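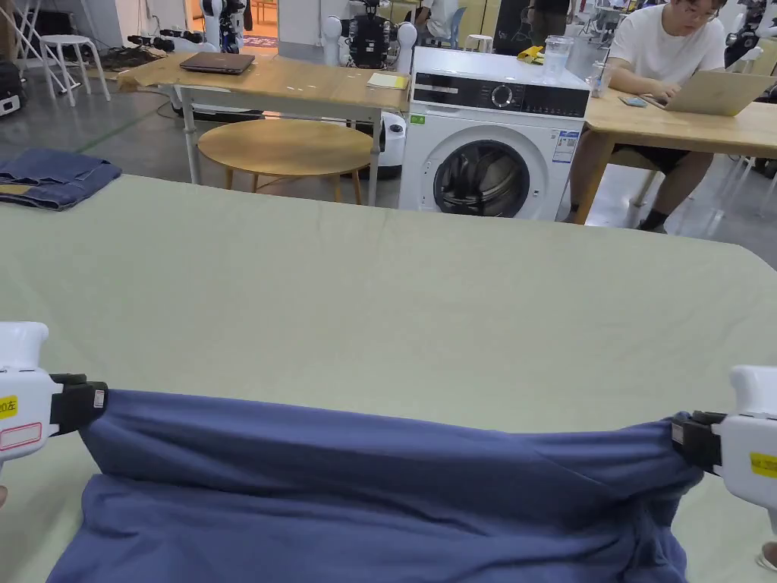

Can I host a trailer night if my guests don't have Skikura accounts?
Guests only need the room code, so you're the one person who has to sign up.

Setting up your room

I've hosted a pile of these by now (the Pledcombe trailer drop alone took over my whole April!), so this is the order I do it in.

1. Open Skikura and tap New Room. Pick Trailer if it's a short clip, or Feature if you're showing the whole movie.

2. Paste your link and wait for the green check. Mine takes a few seconds, longer if everybody's online for the same premiere.

3. Set the countdown. I go with 12 minutes, which gives people time to grab snacks and argue about the songs.

Note: the countdown can't be paused once it's running. Ask me how I know.

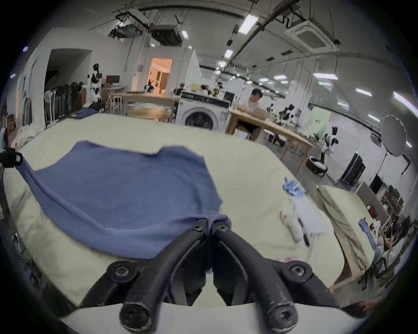 4. Choose your co-hosts. You get 2, and mine are always Zineb and Bontu – they type way faster than I do and they know every cameo.

5. Turn on the spoiler filter and add the names you want hidden. Youssra Ghoneim got the ending of Sasten ruined for her in my chat, and I still hear about it.

Caution: closing the room wipes the chat for good. Save it first if you want to keep the jokes! 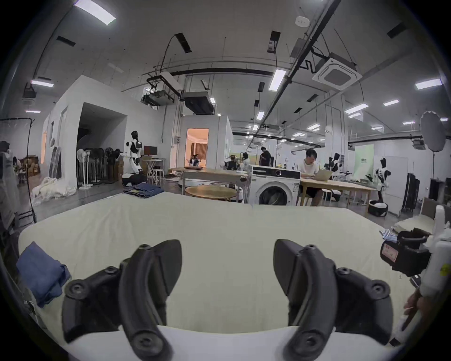 Sound and Subtitles

Subtitles load in your language by default, and guests can switch their own from the little speech bubble. If voices drift from the picture, open Sound, tap Resync, and give it 8 seconds before you tap again.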